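Sorting mixed screws into a compartment case without them wandering

Home > Workshop and Garage > Storage and tidying

Posted by Miyuki Sugiyama, July 21, 2024

I have inherited a large tub of mixed fixings from my uncle's workshop and I'm trying to get them into some kind of order. There are wood screws in brass and steel, machine screws, washers, a few hinges' worth of odd bits, and a lot I can't name. I weighed the tub on the kitchen scales and it came to 1,640 g, and that's after I threw out the rusty ones.

I bought a Brollar case for it, the kind with fixed dividers and a lid you can see through. The trouble is that when I carry it on its side, the small washers get over the dividers and end up in with the screws. I have sorted it twice now. I keep it flat against the back wall when I'm at home, but it has to go in the car now and then. 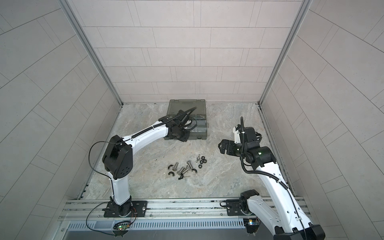
The case with a few metal bits inside, lid shut.

What I would like to know is whether there is a way to stop things moving between compartments, or whether I have bought the wrong sort of case. Also, is it worth sorting by length as well as by gauge? I mostly do small repairs and picture hanging, nothing structural.

Edited to add: the dividers don't come out. The lid has ridges moulded into it but I can't tell if they are meant to meet the dividers or are only there for stiffness.

Shih-chieh Lo

Lay a sheet of thin foam over the compartments before you shut the lid. The stuff that comes round flat-pack furniture will do. Cut it a little bigger than the inside of the case so it grips at the sides, and try it at one thickness first. If the catches have to be forced it's too thick and they will break sooner or later, so go down to something thinner.

To check whether your lid ridges meet the dividers, put a strip of paper across one divider, close the lid and pull. If the paper slides out freely there is a gap. Do this in the middle as well as at the edges. Lids on wide cases bow upwards in the middle, and that is where my washers used to get across.

Put washers and small nuts in little zip bags inside their compartment. It looks untidy but they stay where they are.

On sorting, I would go by material first, then gauge, then length if there is room. Brass wants keeping apart from steel. It's softer and you don't want to grab one by mistake for a job that needs strength. When you do use brass, drill a pilot hole and run a steel screw of the same size in and out before you put the brass one in.

I have over 600 screws in a Peixoto case done this way and have had no mixing since April.

Takumi Mizuno

just get a better case. the Sasari ones have a seal on the lid. cheap ones all do this

Genji Hayashi

The foam works, I'd second that. I would add that most of my mess comes from the sorting and very little from the carrying. I used to tip everything out on the garage floor and there were always some left over at the end, and brass ones don't show up well on bare concrete with tan and orange stains on it.

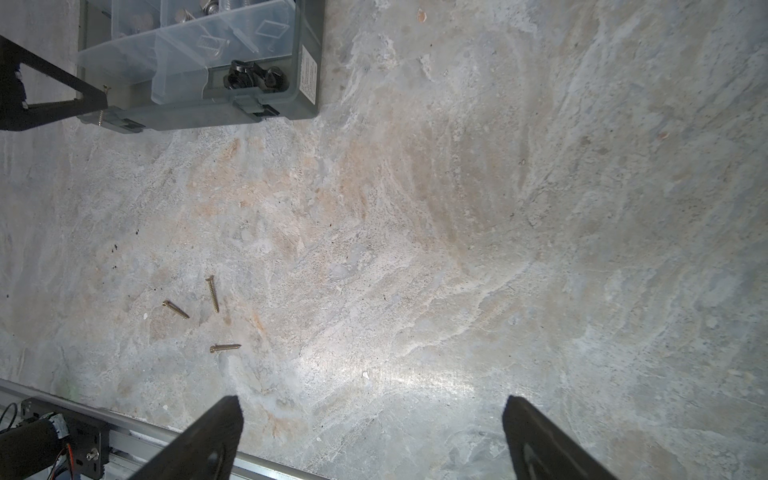

Jianguo Zou mentioned further down the old thread on this that a baking tray with an old towel in it does the job, as the screws can't roll and you can lift the whole lot and pour it back. I've since changed to that and it is better on the knees too, as you can have it on a table.

A few other things. Do the big items first and take them out of the pile. Hinges, brackets and long screws hide everything else. For gauge, drill a row of holes in a bit of scrap and drop the screws in until they stop. Don't bother measuring each one.

If you hang pictures, keep one compartment for anything 75 mm and up and don't split it further. You won't use many.

The Fukmont trays are all right for home use but they have no lid, so no good for the car.

Miyuki Sugiyama

Thank you. I tried the paper and it slides straight out in the middle, though it holds at the two ends. I have some foam from a parcel and will cut that tonight. I'll put the washers in bags as well.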